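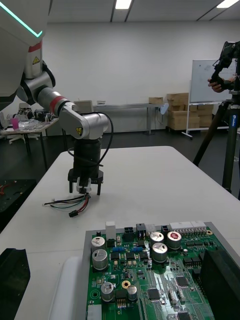 Re: [visits] Saturday at Panent, who went?

On Saturday, Doaa Ashour wrote:
> I couldn't get to the open day. Was the wiring
> demo worth the drive? And did they say
> anything about price?

Doaa,

I went, and got there for the second showing. The drive is 40 minutes from our side of town. They had the robot on a harness job, with a green circuit board on a white table and a short bundle of thin wires ending in a small plug.

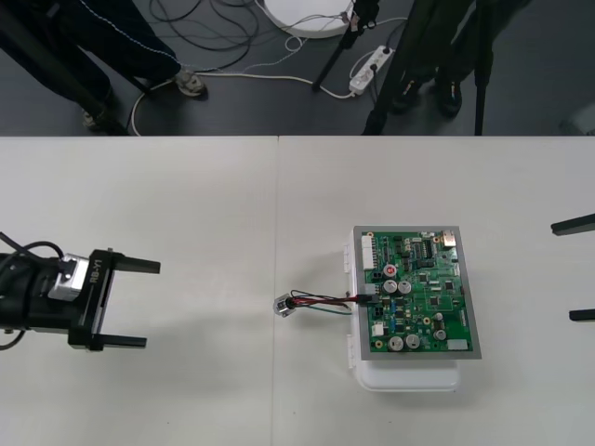 Chaimae Ashour
Assembly lead, Drillus

No price yet. They quoted 1,860 boards as the length of the trial run they want from a partner shop, and Awan has asked for the first slot. The talk was 15 minutes and most of the questions were about connectors.

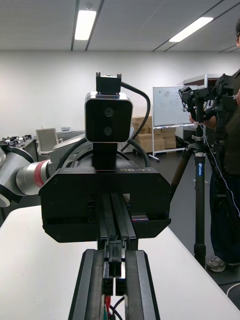

Our own harness line does more than 3,000 plugs in November, nearly all by hand, so I was looking at it with that in mind. I asked mainly about sight lines. The head has two lenses, one over the other, on a post above the body, and our fixtures at Grumatent stand tall enough to block a view from there. We would have to lower them or turn the bench. I'll measure both before I write back to Panent.

Send me your questions and I'll add them to mine.

Chaimae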